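Plimico is closing its Drallport pen counter, and I have feelings

So the word came down in March and I've been grumpy ever since. Plimico, the stationery shop on Hunt Street, is shutting the repair and refill counter at the back of the store. The shop itself stays open. You'll still be able to get your envelopes and your birthday cards and those awful scented erasers. But the counter where you could hand over a tired old pen and get it back writing is done at the end of the month.

I've been going in there for years (my first visit was over a leaky fountain pen I'd ruined a good shirt with), and I stopped by this week to see what was going on. There was a line! I haven't seen a line at that counter since back-to-school season. The notice taped by the register says the last repairs will be accepted until 4 p.m. on the final day, and anything left behind after 30 days goes in the donation box for the adult writing class at the library. So if you've got a pen sitting in there, please go get it. I had two, which is embarrassing.

The reason they're giving is the one you'd expect. Parts got hard to find, and the supplier they used, Plusow, stopped making the small brass fittings that most of the older pens need. The shop says the counter took in 1338 pens last year, which sounds like a lot to me, but a basic cleaning is only six bucks and you can spend half an hour on one stubborn nib. I can do that math, even if I don't like it.

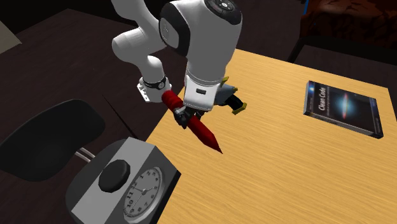

What happens to a pen you've already dropped off?

It will be finished at the price on your ticket, and you can pick it up at the front register once the counter is gone.

I asked about that one twice, by the way, since I've got a green ballpoint in the queue that used to live in my grandmother's kitchen drawer. It's worth nothing. The clip is bent and somebody chewed the end of it (probably me). But I'd be sick if it went missing, and the woman at the register was very patient and wrote my phone number on the ticket a second time.

Refills are a separate story and a slightly happier one. Plimico says it will keep the common sizes on a rack near the greeting cards, 40 kinds in all, down from a whole wall of little drawers. Gel refills and the regular ballpoint ones are safe. If you use an odd one, like the skinny metal kind that goes in a purse pen, I'd stock up now. I bought enough to last me until I'm very old. Bring the empty one with you when you shop, because the numbers printed on them rub off and you'll be standing there guessing.

As for repairs, your options in Drallport are pretty thin after this. The watch place across from the post office told me they'll look at a pen if it's slow in there, but they don't want to be known for it, so I guess forget I said that. Otherwise it's mail order or doing it yourself. I've had good luck at home with a cup of cool water, a drop of dish soap and a lot of waiting. Never hot water! I warped a cap that way and it has never closed right again.

The back corner is going to be a gift wrap table through the holidays, and after that they haven't decided. I put in a vote for a bench where you can try the pens before you buy them, with decent paper, not that scrap pad on a string. They said they'd think about it. The counter is open 10 to 4 until it closes, and mornings are quieter.

212 shares | 4 comments

Comments

inkyfingers43: Oh no. They fixed my dad's desk pen in there and didn't charge me for the second try. Going over tomorrow with a whole bag.

hunt_st_regular: Gift wrap table, great, just what we needed.

mapleporch: Can confirm on the hot water. Lost a cap the same way.

lefty_in_drallport: Do they still have the left-handed nibs? I called and couldn't get through.

More local news

Library writing class adds an evening group
Hunt Street parking meters go back to quarters
Drallport post office changes its lobby hours
Where to get your scissors sharpened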